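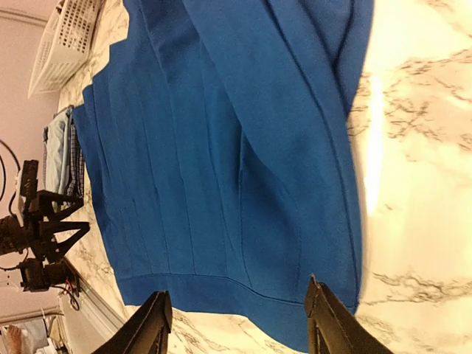 Chapter 7
Location Metadata in Shared Files

7.1 Introduction

A file posted to a social network carries two kinds of content. The first is what the user meant to share, such as a picture or a short recording. The second is metadata, a set of fields written by the device when the file was made. Metadata may include the time, the device model, the software version and, if location services are on, a pair of coordinates.

Most users never open these fields. A network, however, can read them at the moment of upload, before any copy is shown to other members. Removing the fields from the public copy does not remove them from the copy held by the network. This difference between public and retained metadata is used throughout the chapter.

7.2 A Working Case

Fostoris is a photo-sharing service with a default setting that strips coordinates from public posts. In January, Berhanu Kahsay examined 2,882 files that 512 account holders had uploaded and later requested back under the service's data export option. Of these, 470 still held full coordinates in the retained copy. The accounts had all been set to "location off" within the service – a setting that controlled display and had no effect on storage.

Kahsay's work raises three questions, taken up in Sections 7.3 to 7.5:

Which fields are written by the device, and which are added by the network?
How few located files are needed to infer a home address?
What must a privacy notice say about retained copies?

On the second question, Kahsay found that 12 files, spread over separate evenings, were enough to place most account holders on a single street. Section 7.4 gives the method in full.

7.3 Terms

Embedded metadata: fields stored inside the file itself.
Derived metadata: fields the network computes after upload, such as a place name matched to coordinates.
Retained copy: the version kept on the network's servers, whether or not it is ever displayed.

Embedded metadata can be removed by the user before upload. Derived metadata cannot, and its removal depends on the network's own deletion rules.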